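Setting Up Your Sestemari Rain Gauge, Part 3: Placing and Leveling

OK, so the gauge is out of the box and the batteries are in (if they aren't, go back to Part 2, I'll wait). Now we find it a home in the yard. I've moved mine more times than I'd like, so learn from me!

1. Pick an open spot. The farther from trees and the roof the better. My first one sat under the eaves and told me we'd had a flood.

2. Drive the post in until it stops wobbling. I like the Kleinschmidt steel post, but any stout one works.

3. Slide the gauge onto the post and snug the collar screw by hand.

Caution: no pliers. I cracked a collar in November and the new one took 30 days to come.

4. Check the bubble on top. Nudge the gauge until the bubble sits inside the ring, then tighten the screw a bit more.

5. Hold the side button for 7 seconds. The display indoors should show 3239, the pairing code — if it shows 664 instead, the two halves are too far apart, so bring the display closer and try again.

6. Pour a small cup of water in slowly and watch for the numbers to move. Then clear the total, or your first day's rain will look great and be wrong.

Note: leaves are the big enemy. I clean the funnel whenever I mow.
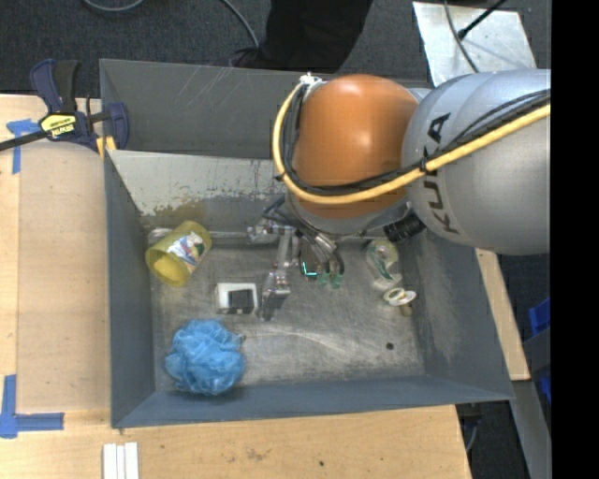

Wonport gets real wind off the water, and my post leaned over by the second storm even though I'd driven it deep. I ended up packing gravel around the base and checking the bubble again after each blow. Might be worth adding to step 2?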